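The Coat I Swore I'd Never Make

I have been sewing my own clothes for 22 years and in all that time I had never made a winter coat. Skirts, shirts, a truly awful jumpsuit, yes. Coats were for other people. Then I stopped in Brerndale last April, wandered into the remnant room at the old Tosley mill shop, and came out with a bolt end of charcoal wool so thick I had to carry it in both arms like a sleeping dog.

It was $50 for the lot! I did think about putting it back (my cupboard is not short of fabric), but the colour got me, a soft grey that goes a bit green near a window.

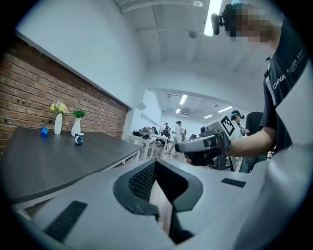 Two white vases on a dark grey tabletop.

The pattern I settled on was the Prakby, a boxy, knee-length thing with dropped shoulders and patch pockets big enough for a paperback. I made a practice version from an old bedsheet first, and I'm glad I did, as the sleeves came down to my fingertips. I took them up, lowered the pockets a touch and then spent a week being too scared to cut the wool.

Cutting was the worst of it. Thick wool won't fold neatly, so every piece has to be cut flat, one layer at a time, and I did the whole job on my knees on the floor. 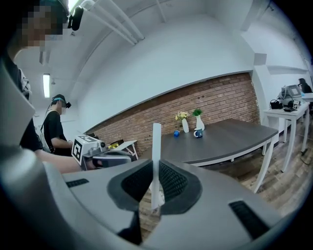

After that it got easier, and even fun. Wool forgives you. You can steam it, shrink it, coax a sleeve head into shape with a damp cloth and a bit of patience - I'd spent years fighting slippery viscose and had no idea sewing could be this pleasant.

For the lining I used Rashti, a printed cotton sateen covered in fat orange poppies. It's a bit grabby over a jumper, so I'd line the sleeves in something slicker next time. 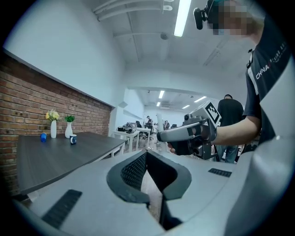

I did the hem by hand over 2 evenings with the radio on, and sewed the buttons on with thread doubled and waxed. They've stayed put so far, though the top one sits a hair too high and I've decided to live with it. There's enough wool left over for a vest, and I've already got the bedsheet out again.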